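Imprimer cette page
Envoyer par e-mail

Mosstead Album, guide de l'utilisateur
Section 6 : importer et classer les photos de famille

Cette section concerne le compte principal et les comptes « parent ». Les comptes « enfant » peuvent consulter les albums mais n'ont pas accès à l'importation. Les intitulés de menus correspondent à la version de février ; sur une version antérieure, le menu Réception s'appelle Arrivées.

6.1 Avant de commencer

Vérifier les points suivants :

- le socle Edum est sous tension et son voyant est fixe ;
- le téléphone ou l'appareil est chargé à plus de la moitié ;
- l'espace libre affiché dans Réglages > Stockage est supérieur au volume à importer.

Un lot d'importation contient au maximum 750 photos. Au-delà, le logiciel crée un second lot et demande une nouvelle validation. Les vidéos sont traitées dans un lot séparé, quel que soit leur nombre.

ATTENTION. Ne pas débrancher le socle pendant la copie. Une copie interrompue laisse des fichiers incomplets dans le dossier Réception, et ces fichiers doivent être supprimés à la main (voir 6.6).

6.2 Importer depuis un téléphone

1. Ouvrir l'application Mosstead Album sur le téléphone.
2. Toucher Réception, puis Nouveau lot.
3. Choisir la période. Par défaut, l'application propose les photos prises depuis le dernier lot validé.
4. Décocher les captures d'écran si elles ne doivent pas figurer dans l'album.
5. Toucher Copier. La barre de progression indique le nombre de photos restantes.
6. Attendre le message « Lot reçu », puis toucher Valider.

Remarque : tant que le lot n'est pas validé, les autres membres de la famille ne le voient pas.

6.3 Importer depuis une carte mémoire

1. Insérer la carte dans la fente latérale du socle, contacts vers le bas.
2. Sur l'ordinateur, ouvrir Réception > Carte.
3. Sélectionner les dossiers. Les dossiers déjà importés apparaissent en gris.
4. Cliquer sur Copier.
5. Éjecter la carte depuis le menu avant de la retirer.

La date retenue est celle de l'appareil. Si l'horloge de celui-ci est mal réglée, cocher Décaler les dates et saisir l'écart en jours et en heures. Le décalage s'applique au lot entier et n'est plus modifiable après validation.

6.4 Créer un album d'événement

Un album d'événement regroupe les photos d'une sortie, d'un anniversaire, d'une fête d'école ou d'un séjour.

1. Cliquer sur Albums > Nouvel album.
2. Saisir un titre de 57 caractères au maximum, espaces compris.
3. Indiquer la date de début et, si nécessaire, la date de fin.
4. Choisir Remplissage automatique pour y placer toutes les photos de la période, ou Remplissage manuel pour les sélectionner une à une.
5. Désigner la photo de couverture. À défaut, la première photo du lot est utilisée.
6. Cliquer sur Enregistrer.

Une même photo peut appartenir à plusieurs albums sans être dupliquée. La retirer d'un album ne la supprime pas de la photothèque. En revanche, la commande Supprimer partout l'efface de tous les albums et la place trente jours dans la corbeille.

6.5 Légendes et noms

Chaque photo accepte une légende de 600 caractères. Pour la saisir, sélectionner la photo, appuyer sur L, taper le texte et valider par Entrée. Pour un retour à la ligne, utiliser Maj + Entrée.

Pour appliquer la même légende à plusieurs photos :

1. Sélectionner les photos avec Ctrl + clic.
2. Choisir Légende > Appliquer à la sélection.
3. Confirmer. Les légendes existantes sont remplacées.

Les prénoms sont saisis dans le champ Personnes et non dans la légende ; la recherche par prénom ne porte que sur ce champ. Les animaux de la maison peuvent y être inscrits de la même façon.

ATTENTION. Les légendes et les prénoms sont visibles par toute personne disposant du lien de partage. Pour les masquer, désactiver Afficher les textes dans les options du lien avant de l'envoyer aux grands-parents, à l'école ou au club.

6.6 Messages et codes

« Lot incomplet » : la copie a été interrompue. Ouvrir Réception, sélectionner le lot, choisir Vider, puis recommencer l'importation.

« Doublons détectés » : certaines photos sont déjà dans la photothèque. Choisir Ignorer pour ne conserver que l'exemplaire existant.

Code 1477 : le socle ne reconnaît pas la carte. La retirer, vérifier qu'elle n'est pas verrouillée en écriture et la réinsérer. Si le code persiste, essayer une autre carte.

Voyant orange clignotant : espace insuffisant. Vider la corbeille ou raccorder un disque externe (section 9).

6.7 Imprimer un livret

1. Ouvrir l'album, puis Fichier > Livret.
2. Choisir le format Gresto (carré) ou Uddin (paysage).
3. Contrôler chaque double page dans l'aperçu. Une photo signalée par un triangle est trop petite pour la pleine page.
4. Cliquer sur Générer le fichier.

Le format ne peut plus être changé une fois le fichier généré ; il faut alors repartir de l'étape 1. Les légendes longues sont réparties sur deux colonnes en format paysage et tronquées en format carré au-delà de six lignes.

Rédaction : Sabina Liyanage. Mise à jour du 9 février 2026.

Imprimer cette page
Envoyer par e-mail
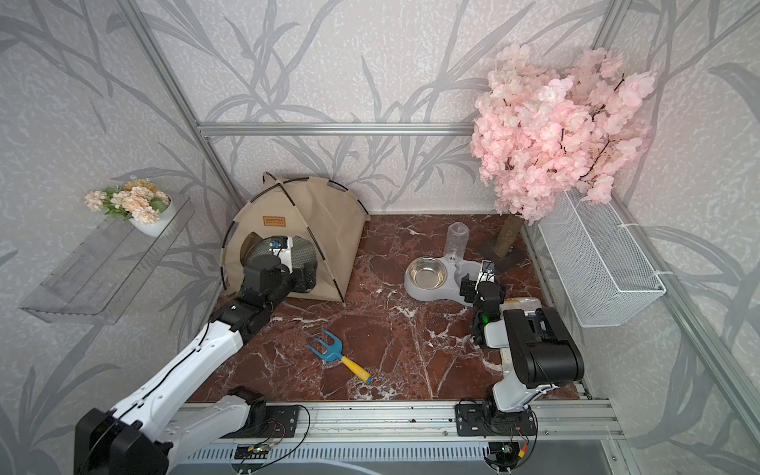

Fig. 6-1. Tente beige pour animal, papier peint à feuilles grises.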